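## 4. Dark knitwear and the home drying problem

4.1 Background to the household strand

The lab work in section 3 dealt with flat swatches. Fine for ranking fibres, not much use for telling anyone how long a sweatshirt takes to dry in a flat in Briston in April. Garments aren't flat. They have cuffs, hems, doubled seams, prints. Kröger made this point in the pilot and we didn't listen properly, so part of what follows is catching up.

903 drying diaries went out, 327 came back usable. The rest were blank, or stopped after the first wash, or gave times with no garment named. We kept anything with a start time, an end time and a clear garment type. Diaries from Trivon were shorter than those from Briston, probably down to the form we used there (smaller boxes, people write less).

4.2 Where the damp stays

Same answer nearly everywhere. Body panels dry first, then sleeves, then cuffs and hem. Diary keepers put it in their own words: "wrists still cold", "dry but the bottom band wasn't", "thought it was done, put it on, wasn't". Ribbed bands are thicker per square inch than the body and they also pull in on themselves, so less air gets to the inside face. Printed chest panels came up too, though less often, and mostly as stiffness and not damp as such. We treat these as seperate complaints in the tables.

Colour mattered less than people believed. Many households were sure that black tops dry slower. Indoors, out of the sun, we found nothing to back that up once weight was allowed for. Black sweatshirts in our sample were simply heavier. Buyers pick the thick ones in black.

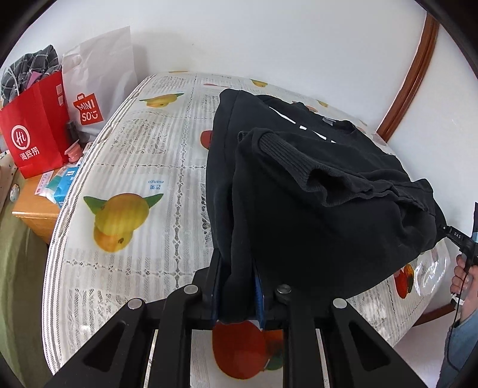 **Figure 3.** Black sweatshirt, bunched, with ribbed cuff and part of the white print showing.

Folding and heaping is the other half of it. A garment left in a heap (Figure 3) has far less outer face open to the room than the same garment on a hanger, and whatever is in the middle of the heap sets the finish time. Diary keepers who noted "left on bed" or "left on chair" reported the longest times of all, longer even than the crowded airer group. Surface underneath probably matters as well. Plastic covers won't take up any moisture, bare cotton will take some. Not tested here. Dwivedi has a small follow-up planned.

4.3 Airer crowding

Households with one airer tended to load it past the point where air could move between items. We asked for the number of items per load but the answers were patchy, so only a simple split is used: crowded or not, as judged by the diary keeper. Crude. It still gave the clearest result in the whole strand, with knitwear suffering more than shirts or bedding.

The Teuber airer with the wider rail gap did a bit better than the Stalum one on sleeves, no difference on the body. Only 19 households owned the Teuber so we don't push this.

4.4 Limits

Self-reported times, obviously. People round to the hour and go to bed. A top found dry at seven in the morning may have been dry at two. Room temperature was noted in some diaries and not others, window opening hardly at all, and we should of asked for it on the first page. Heating was on in most homes during the diary period but we have no meter readings.

"Dry" was left to the reader as well. For some that meant fit to wear, for others fit to put in a drawer, and the gap between the two for a thick cuff can be several hours. Section 5 takes that up, using the weighed garments from the Trivon homes.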